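Search this site
Search
Menu search results

Sorting the small stuff

Gloves, cloths and socks from the Dimberg house, gone through on the table with the burger-and-fruit tablecloth. The lid of a cardboard box does for a tray.

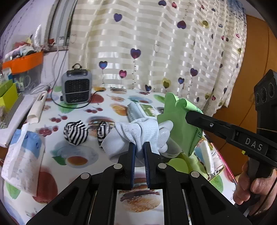 Socks and cloths

White socks go in the lid with the light green cloth. Striped cloths are done last.

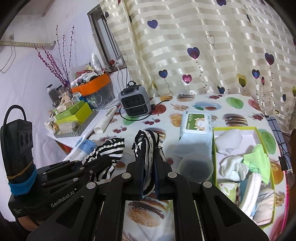 Anything without a partner goes back in the bag until May.

Recent galleries
Jirkitz pantry
Plondetent hall closet, 12 pictures

We use cookies. Accept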